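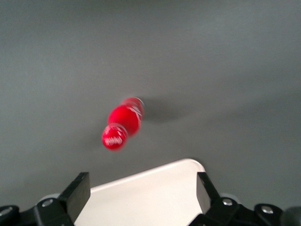 July 28, 2021

The drinks tray has been through three versions since spring and I think the current one is finished, or close enough that I can write up the numbers.

The problem was simple. Drinks and snacks for an afternoon were being carried out one or two at a time, put down wherever there was room, and knocked over or forgotten. I wanted a single fixed layout: one tray, one position on the table, everything that can spill on the tray and everything that can't off it. The rule about spilling took me longer to arrive at than it should have.

## The tray

Version one was a Granel steel tray, bought secondhand. It was the right size but the finish was polished, and a can with any condensation on it would slide when the tray was tilted past a few degrees. I tried a cut piece of shelf liner. The liner worked, but it curled at the corners after washing and had to be weighted flat overnight. I gave up on it after two weeks.

Version two was a bamboo board from Okabe with cut-out handles. Good grip, no rim. A spill went straight over the side and onto the table, so all the board did was move the puddle.

Version three is a pale plastic serving tray with rounded corners and a low raised rim. It weighs almost nothing. The rim is not high, but it doesn't need to be. I tested it in the sink by pouring in water from a measuring cup, and it held 120 ml on the level before anything came over. A knocked can is usually picked up again before it has lost that much. The rounded corners also wipe out in one pass, where the steel tray had a folded seam that collected sugar.

The pale color has a cost. Cola left to dry on it leaves a ring, and a dry cloth won't shift the ring. Warm water and dish soap will. I have not tried anything abrasive and don't plan to.

## The table

The top is matte dark gray, and I picked it for glare. It does show crumbs, particularly the fine dust from the bottom of a cookie box, but a light tray on a dark surface has one practical benefit I hadn't planned on: you can see where the edge of the tray is from across the room, in poor light, with your hands full. With the bamboo board I put a glass half on and half off at least twice.

The matte finish also grips. The tray has no feet, and I expected to have to add some. I bought a pack of Bindetti silicone dots for the purpose and they are still in the drawer.
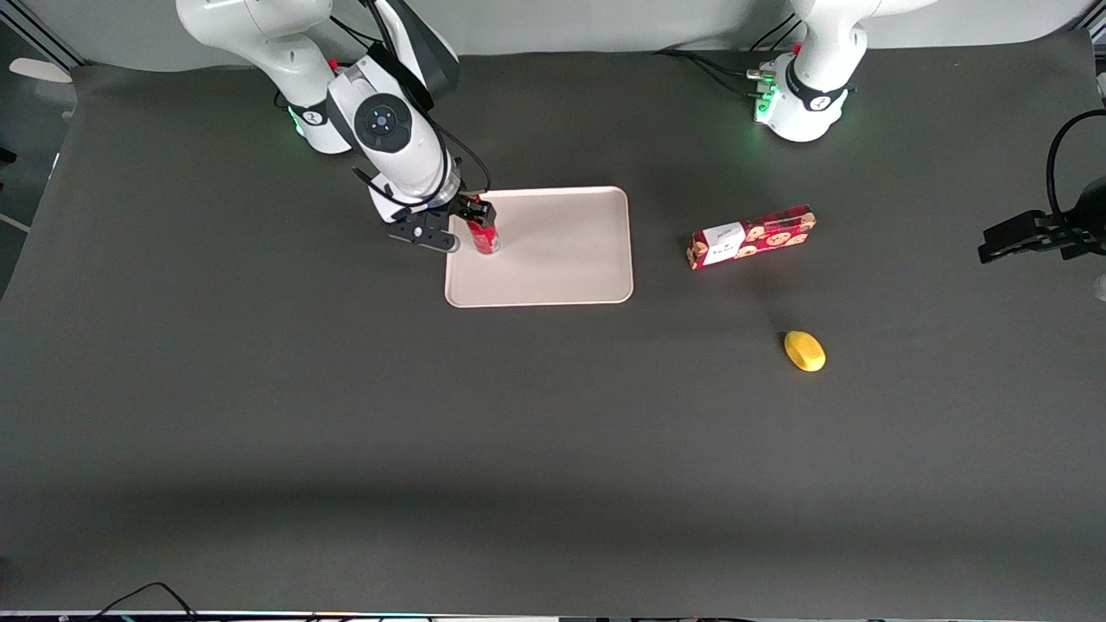

Cans go on the tray upright, near a corner. I started with them in the middle, on the theory that the middle is the safest place, but a can in the middle has to be reached over everything else. A corner leaves the rest of the tray clear for whatever comes next. It does make the tray heavier on one side when you lift it, so I pick up from the long edges and keep my thumb on the can side.

Cookies stay off the tray. This was the change between the May layout and the present one. A cardboard box on a tray with a rim will find the one wet spot and soak it up from underneath, and then the bottom panel goes soft. Off to the side the box stays dry and can be turned to face whoever is sitting there. I leave it at an angle, with an end toward the chair. Squared up to the tray it looks tidier but the flap opens into the drinks.

Fruit, if there is any, goes on the bare table. I have not found a way to keep a round thing still on a smooth surface and have stopped trying.

## Bottles

Bottles are the unsolved part. A small plastic bottle has a narrow footprint for its height, and when the tray is carried it is always the first item to go. Standing, it needs a hand on it. Lying down, it is stable in one direction and rolls freely in the other.

What I do at present:

- Unopened bottles lie down on the tray, cap toward the short edge, so that any roll ends against the long rim.
- Opened bottles stand, and go in last, after the tray is already on the table.
- Nothing over 400 ml goes on the tray at all. Larger bottles travel separately.

The low rim stops a slow roll and does not stop a fast one. I measured this loosely, by tilting the tray with a bottle on it, and stopped when one cleared the rim and went across the kitchen floor. It was sealed. I still opened it over the sink the next day.

I looked at the Nomov insert, a molded divider with round wells for cans and a trough for a bottle. It costs $26 and fits their own trays. On mine it would leave a gap along one side, and the wells would be one more thing to clean. A folded dish towel laid along the long edge does the same job for a bottle. It looks worse.
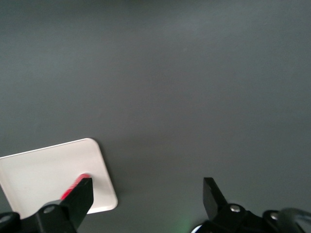
Cleaning up takes less time than it did. Cans and bottles come off first, the tray goes to the sink flat — tilting it on the way is how the floor gets sticky — and the table gets one wipe with a damp microfiber cloth. I use a 300 gsm cloth. Thinner ones leave lint on the matte finish, and paper towel leaves more.

Still open for September, when I should have a free weekend: whether a second identical tray would stack with the first without scratching the inner face, and whether a strip of thin cork along one long edge would hold a bottle well enough to retire the towel. I have the cork. The glue needs to be food safe, or at least survive dish soap, and I haven't picked one.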